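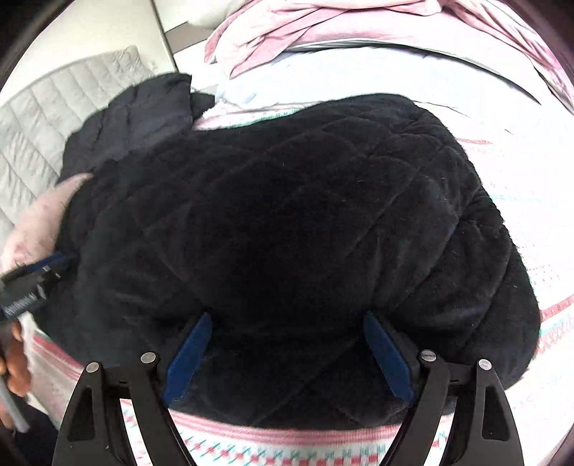
Two hand-held grippers at work on a black quilted item, spread over a patterned bedspread. Student project, Lellitz Technical College.

Lellitz students release household fabric handling set

LELLITZ, March — The automation course at Lellitz Technical College has completed the first release of Tikow, a student project that records how people handle bedding, clothing and other soft household items with two-finger grippers. The release contains 1387 recorded demonstrations, each with a short written task label and a quality grade assigned by a second student.

Tikow was set up as the practical component of the second-year manipulation class. Students work with a pair of hand-held grippers, one in each hand, and carry out everyday tasks such as folding, spreading, turning over and gathering. A camera on the gripper records the view over the fingers. The recordings are then used to train control software for a two-arm bench robot in the college workshop.

The class chose fabric for its first release after a term spent on rigid objects. Boxes and cups keep their shape when gripped, and the students' existing software could plan for them from a single view. A quilted or fleecy item changes outline with every contact, and its edges are often hidden under its own folds. Dark pile fabrics were given their own category in the set. They return little light to the camera, so stitched seams and the outer contour are hard to separate from shadow.

Recording took place in furnished rooms. Bedspreads with printed or woven patterns were left in place, as were blankets, pillows and anything else on the bed. Early trials on a plain gray table gave cleaner pictures but produced control software that failed when it met a patterned background.

Each demonstration in the release follows the same procedure:

The item is placed on the bed or other surface without being smoothed.
The operator opens both grippers fully and brings them into view.
The task is carried out at normal speed, with no pause for the camera.
The grippers are opened again and withdrawn.
The recording is labeled the same day.

A demonstration is rejected if the fabric slips out of both grippers at once, if the operator touches the item with a bare hand, or if the view is blocked for more than 3 seconds. Rejected recordings are kept in a separate folder and will be used by next year's class for work on failure detection.

Workshop support was provided by Hrynyshyn, a local machine shop, which cut replacement linkage parts and advised the students on joint wear. The finger pads are treated as consumables. They are inspected after every session and replaced after 1000 grasps, or earlier if the contact surface shows damage. Fleece and other pile fabrics shed lint onto the pads, and the class now cleans them between items as a fixed step.

In June the project team will enter the Rerkimis student automation meet, where college teams present a working system and complete a set of timed handling tasks. The Lellitz entry will attempt to spread a folded cover on a single bed and then fold it in half twice. The current software completes the first part reliably with thin blankets. Padded covers remain difficult — the grippers tend to take hold of one layer and leave the other behind.

A second release is planned for the fall term, with a target of 3000 demonstrations. It will add towels, fitted sheets and jackets with zippers. The class also intends to record more tasks in low evening light.

The first release is available on request to schools and colleges for teaching use. Requests should state the course and the intended use, and should be sent to the automation course office at Lellitz Technical College.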